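Toscombe Community Help > Manipulation > End effectors

Multi-finger hand or two-jaw gripper for round fruit on a soft surface?

Posted by Boris Murín, 9 November 2020

I am comparing two end effectors on the same arm. One is a Gedthorpe parallel gripper with flat rubber pads, the other a jointed multi-finger hand. The task is to pick an apple off a padded mat and put it in a shallow wicker basket. Arm, table, mat and start position are the same for both.

The parallel gripper has been predictable since October. With the hand I get a fault I cannot place. The pre-grasp pose looks fine, with the fingers open and spread and the palm tilted down towards the basket side:

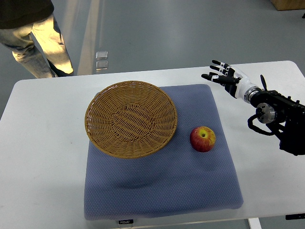 Hand open at the pre-grasp pose, apple on the mat.

On some runs the apple then rolls before the fingers have closed. Lowering the approach height by 30 mm did not help, and closing speed is already at the lowest setting the controller accepts. Trajectories come from the head camera only. There is no force sensing at the wrist.

Is this a limit of the hand, or is my closing sequence wrong? I would like to settle it before I write up the comparison.

Danica Bartoš

Closing sequence, most likely. If all the fingers get the same command at the same time, whichever one has the shortest path touches first and pushes. On a hard table the fruit slides a little. On a padded mat it sits in a slight hollow and tends to roll over the lip of it.

Split the close into 3 stages. Bring the fingers on the far side down first and stop them short of contact. Then bring the thumb side in under the widest part of the fruit. Only then close everything to the final position. You are aiming for a cage before there is any real force, as in this grasp: 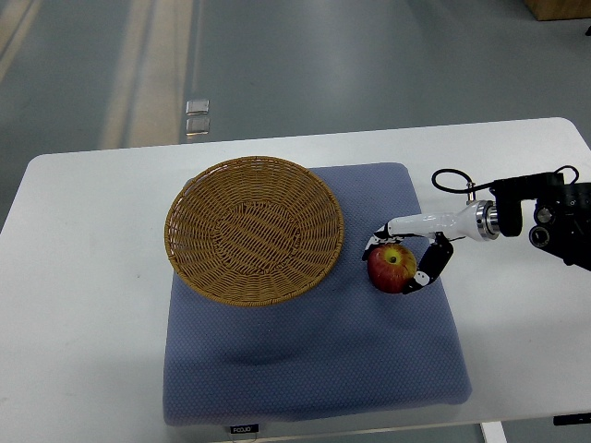 Fingers round the apple from both sides, most of the skin still clear.

The fingertip on the near side should point down towards the mat. If yours ends up level with the middle of the apple, the wrist is too high or rolled too far.

Check the cable as well. If the loop at the wrist is short it pulls on the last joint at some angles, and the offset will look like a camera error. I lost a good deal of time to that on a Husar arm.

Ctibor Brabec

just use the two jaw one, hands are for demos

Ľubica Vrabec

Agree with Danica on staging. Two additions.

Your camera looks down on the task, so the underside of the fruit is hidden and the height estimate depends on where you think the mat surface is. A soft mat has creases. Take the height from the mat next to the fruit – not from the bare table – and do it again each time the mat is moved.

For the write-up, do not compare success rates alone. Log the position of the fruit at first contact and at lift. In our own set of 515 picks the two end effectors had similar totals but failed in different ways: the jaws lost fruit during the lift, the hand lost it before closing. A single percentage hides that.

Boris Murín

Staged close is in and I have moved the height reference to the mat. The cable loop is long enough, I checked it through the full wrist range. Will post the contact logs in thread 2664 when both sets are complete.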